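Part 4: Setting Up the Drawer Organizer and Sorting Your Flatware

Okay, so the tray is out of the box and the side wings slide the way they should (if yours stick, go back to Part 3 and do the wax thing). Now comes the part I like best, which is filling it! I've set up the Nirkar in my own kitchen and in my mother's, and I do it the same way every time.

What you need
A clear stretch of counter or table
A dry dish towel
The Nirkar tray with its four loose dividers
All of your flatware, including whatever is in the dishwasher

1. Empty the drawer completely. I mean the crumbs too, and the twist ties, and the takeout soy sauce.

2. Measure the inside of the drawer from front to back. The tray needs 80 mm of height and it will not squash down, so check that as well before you go any further.

Caution: Take the knives out one at a time, by the handle. I once grabbed a whole bunch and I still have the mark on my thumb.

3. Set the tray in the drawer and pull the wings out until they just touch the sides. Don't force them. A snug fit is fine, a bowed tray is going to creak every time you reach for a fork.

4. Drop in the dividers. The long one goes in the left slot and the three short ones go wherever you like. I put mine close together at the front for teaspoons and spread out at the back.

Note: The old Ivov dividers fit this tray too, but they sit a little low and thin handles slip underneath. I'd save them for the junk drawer.

5. Spread the flatware out and sort it by kind first – forks with forks, spoons with spoons – and only then by set. My Oddsson pieces are heavier than the everyday ones, so they get the slots nearest the back where the tray is best supported. 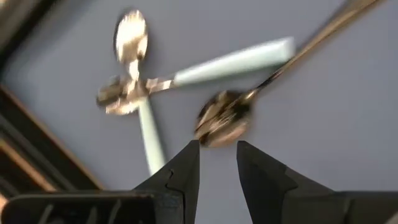

Spoons are the ones that slow me down, so I leave them for the end and give them their own step. If you have a mixed bunch like I do, go by the handles. Pale blue handles get one slot and the thin all-metal ones get another, and then you can find the one you want without digging. Uncross anything that's lying over something else before you pick it up, too, or you'll drag the neighbor along and it'll clatter.

6. Lay the spoons in with all the bowls facing the same way, nested on their sides. You'll get more in each slot like that.

7. Close the drawer slowly and listen. If something rattles, move the nearest short divider one notch over and try again.

Note: Leftover pieces can go in the Grendow side box, if you bought the bundle. Instructions for clipping it on are in Part 5.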